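313 shares | 90 comments

The people at Rurow are hard to stop once they get going on hands. I had an hour booked with the developer behind Porkureo, their two-handed kit for packing small goods, and stayed for most of the afternoon.

"Everyone asks how strong the grip is," she told me. "I'd much sooner talk about the thumb! It's the thumb that decides whether you can pick up a can and then a box without changing anything."

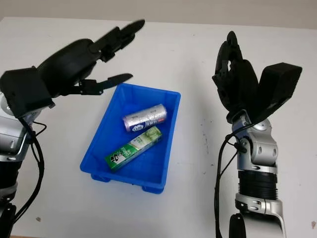 She has been through 481 versions of the grasping software, and she remembers the bad ones fondly. "Version 331 was lovely with cans and hopeless with cardboard. We kept it for a week anyway, it was so gentle."

The kit comes with both arms, the hands and a set of practice routines (the tray one is where she starts new users). What won me over was how plainly she spoke about its limits. Shiny packaging still bothers it, and setting up takes patience.

"You'll spend your first morning on cables," she said, laughing. "Then you teach it one thing, and you won't want to go home."

Grirkberg gets the next kit in August.

Share this | 90 comments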